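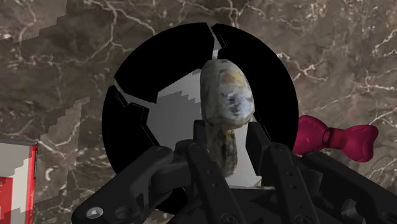 Simulated hand with the mushroom, marble table.

From: Senthil Nair
Date: Feb 18, 2024
Subject: Re: Second hand or more simulation time?

Dear Areti, dear all,

Areti Kalogeropoulos wrote:
> Onbridge offers the hand for 531 per month, minimum 12 months.
> Can we decide before August, or do we stay in simulation?

I would prefer to stay in simulation for 3 months more. The four fingers close around the stem in the render, but I can not tell from this how much force a real mushroom accepts. For that question we need a real hand, I agree.

My proposal is to put 40 percent of the equipment line aside now and to ask Onbridge for a shorter contract. Babita, does the price include spare fingers? In the Vemetley offer they were separate, and it was the expensive part.

With kind regards,
Senthil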